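Newsroom > Press releases > Housing and care

Sascombe supported housing scheme to open first homes in March

Plandale Housing Association confirms letting arrangements for the former Jalali Works site
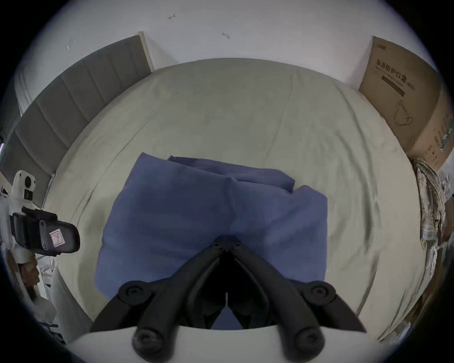

Release no. 19

Plandale Housing Association has confirmed that the first homes at its supported housing scheme in Sascombe will be ready for letting in March. The scheme, on the site of the former Jalali Works in Mill Road, provides 64 one- and two-bedroom flats for people aged 55 and over who wish to live independently with support close at hand.

Eleven of the flats are fully wheelchair accessible, with level-access showers, wider doorways and kitchen worktops that can be raised or lowered. The remainder have been designed so that grab rails and other adaptations can be added at a later date without major work.

The Jalali Works closed in 2000 and the land stood vacant until Plandale acquired it from the receivers. The brick frontage to Mill Road has been kept and repaired. Behind it, three new blocks are arranged on either side of a shared garden, with a covered walkway leading to the laundry, the guest room and the residents' lounge. Design work was carried out by Wodulska Architects, who also prepared the association's earlier scheme at Sascombe Quay.

Flats will be let unfurnished. Residents moving from temporary accommodation, or from a home where furniture cannot be brought with them, may apply for a starter pack when they accept an offer. The pack includes a bed, bedding, towels, curtains and basic kitchen equipment, and its contents become the property of the resident. Applications for the pack are considered separately from the tenancy and have no bearing on the offer of a home.

A spokesperson for Plandale Housing Association said: "Older people in Sascombe have told us for many years that they want to stay in the town, near their families and their doctor, but that the homes on offer have too many stairs and cost too much to heat. We are pleased to be able to offer a good number of them a tenancy this spring, and we are grateful to our neighbours in Mill Road for their patience during the building works."

A support manager will be on site on weekdays, and an emergency call service will operate at all other times. Personal care is not included in the rent or service charge. Residents who need it may arrange it with a provider of their choice.

Applications should be made through the local housing register. Priority will be given to applicants with a connection to Sascombe or the neighbouring parishes, and to those whose present home is unsuitable on medical grounds. Applicants who are not yet registered should do so before the end of January if they wish to be considered for the first round of lettings. Paper forms are available from the Plandale office in Market Street and from Sascombe Library.

Notes to editors

Plandale Housing Association is a not-for-profit landlord providing homes for rent and shared ownership.

Rents at the scheme will be set at social rent levels. A schedule of rents and service charges is available on request from the press office.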